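Orhun Eren
The play kitchen is finally set up and I am way too happy about it! Two evenings, one missing screw, zero regrets.

Best part so far is the little gold phone on the side wall. I've taken 2 calls already, both for pizza.

And the fridge has a chalkboard-style SHOPPING LIST on the door - better organized than my real one.

Three white plates in the rack, four utensils on their hooks, pot on the burner. I keep straightening them when I walk by. 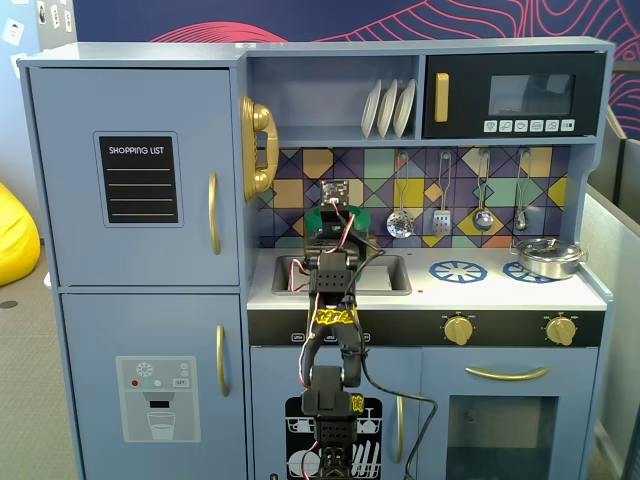
Next up is food to cook! If you know a good felt vegetable pattern, send it over - carrots especially.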